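Service Robotics, Unit 4: Notes to accompany the Gavitport demonstration

Read these notes before the visit and bring them with you. The worksheet is separate. Section numbers follow the Unit 4 reading list.

4.1 Purpose of the visit

The open day at Gavitport covers two-armed mobile manipulation in the home. The host is Skuvis, which runs the test floor and wrote the control software, Trurkatari. You will be shown tidying tasks, first in simulation and then on the real machine. The simulated part is the one that matters for this unit. You should come away able to say what a simulated trial measures, what it leaves out, and how a task is written down so that two groups can run it and compare results.

4.2 How a task is specified

A Trurkatari task has a start state, a goal state and a time limit. The start state fixes the room, the pose of the robot and the pose of every loose object. The goal state is a test on the final poses only. It says nothing about the path taken, so a run in which the arm brushes a wall can still pass. Contact is logged in a separate file and must be read alongside the pass rate.

The tidying set used at the open day holds 308 start states. They differ in the room, the lighting and the resting pose of the object. Each is identified by a seed, and the same seed always gives the same start.

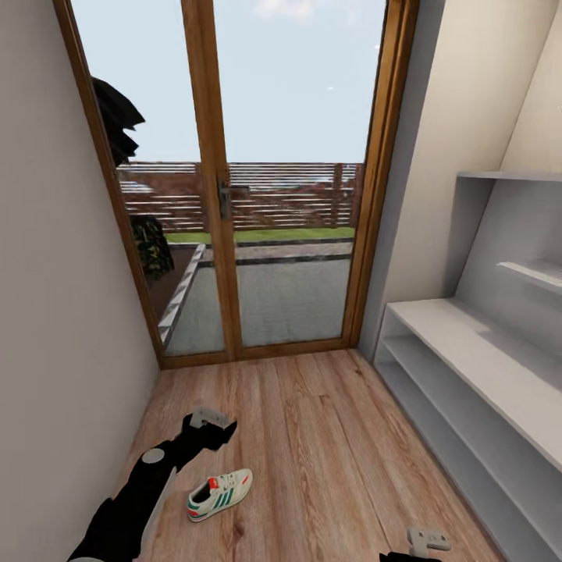
Grasp planning for footwear is treated as a problem of its own in this unit, as a shoe is hollow, uneven in stiffness and has several stable resting poses. A planner that works on boxes will usually close on the widest part of the body, and on a shoe that is often the worst choice. Consider the case of a low-top trainer lying on its side with the opening facing up and to the left. One finger can go inside the collar and the other outside, which gives a thin wall to pinch, or the gripper can straddle the sole and upper. The first needs an accurate estimate of where the opening is. The second needs a wider jaw and more clearance at the floor. Note too that the laces are modelled as part of the upper in most shoe meshes, so a simulated finger cannot snag on them. A real one can.

4.3 Perception in corridors

A passage ending in glazed doors is harder than an enclosed room. Daylight raises the exposure range, and a polished floor returns soft reflections that a depth sensor may read as gaps. The renderer reproduces the first effect fairly well. Depth noise is added afterwards from a fitted model, and that model was fitted on matt surfaces. Treat depth results near glass with caution.

4.4 Choice of arm

With two arms the planner must decide which one reaches. Trurkatari uses the Adjei cost, a weighted sum of joint travel, distance to the nearest obstacle and expected wrist angle at contact. Lower is better. The idle arm is held still and treated as an obstacle. In narrow spaces this rules out many otherwise good reaches, and you should ask the hosts how often the planner returns no solution.

4.5 Figures for the worksheet

The log supplied with the worksheet contains 1912 trials, of which 937 passed. Work out the pass rate and its 95 per cent interval. Then group the trials by seed and repeat. The two intervals will not agree. Explain the difference in one paragraph, with reference to independence of trials.

4.6 On the day

Stay behind the yellow line while the real arms are powered. Questions may be put during the simulated runs but should be held during the live ones. Laptops are allowed. The logs can be copied from the host's machine at the end of the session.

Worksheets go in the Unit 4 tray. Reading for the next unit: chapters on contact models and friction, omitting the proofs.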